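Workshop notebook, May -- paste again

Started just after nine with the kettle on and every good intention of getting straight to the wheat paste, and then spent a happy half hour looking for the small sieve, which had been put away inside the big sieve. I mention it for whoever opens this book next: look inside the big sieve first.

What I want to settle this month is which paste we use for the hymn books from Prustgate. They are sad little things, thin boards and spines gone to powder, and the paper drinks up anything you put near it. Thitima Bunnag did the first few last year with her usual mix and they have lasted beautifully, but she makes it by eye and I have never managed to copy it, so I asked her to let me weigh everything as she went. She was very patient about this, considering how often I said "wait".

Her mix, as weighed: 100 g of flour, left to stand in cold water overnight, then cooked slowly for 20 minutes and stirred all the way through. She stirs in a figure of eight and says it matters. I went round and round with mine and got two lumps, so perhaps it does.

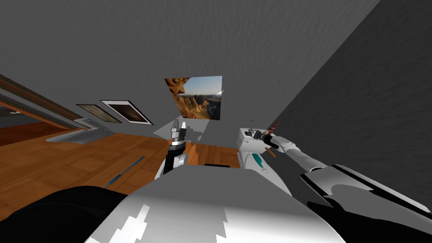
Far wall with the canyon photograph, shelves on the left.

The second batch was the starch one, from the Vitier packet. It cooks much faster and goes from milk to glass in what feels like a breath, so have the pan half off the heat before you think you need to. Lovely stuff to brush out, I must say! It dries clear and stays bendy, but it was slow to grab on the spine linings, and I had to stand there holding one down with my thumbs while my tea went cold.

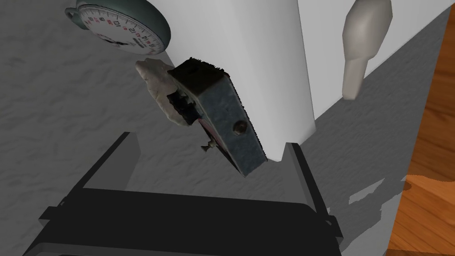
I then brushed both pastes on to strips of the old brown paper and on to strips of the new Japanese tissue, pencilled a letter on each, and put the whole lot between blotters under the heavy boards. Hicham Badawi looked in at this point and asked whether I had allowed for the grain. I had allowed for the grain on the tissue and clean forgotten it on the brown paper, so the brown strips will have to be done over. He was nice about it. He also thinks we ought to try a spoonful of methyl cellulose in the wheat paste for a bit of slip, and I am coming round to that, though Thitima pulled a face when I told her.

Things to remember for next time. The Morsy brush sheds when it is new, so wash it well and pull it through your fingers a good many times before it goes near a book. The pot of thinned paste (wheat, let down with some 100 ml of water) was too runny for spines and very nice for tissue repairs, so keep it on the bench and don't tip it away as I nearly did. Sieve twice. Label the jars on the side as well as the lid, as the lids wander. 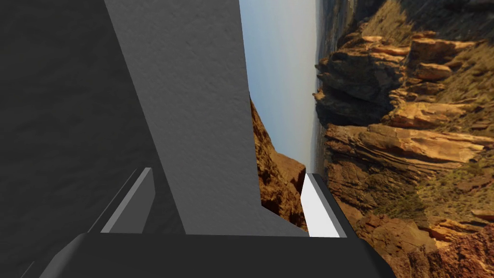

Light grey panel and black base, close to.

Blotters changed at four. The starch strips were still cool to the touch and a little wavy at the ends, the wheat ones flatter -- I will leave the boards on overnight and peel them in the morning with Hicham, who wants to see them come apart.

Flour is low. Ask Thitima which mill hers comes from.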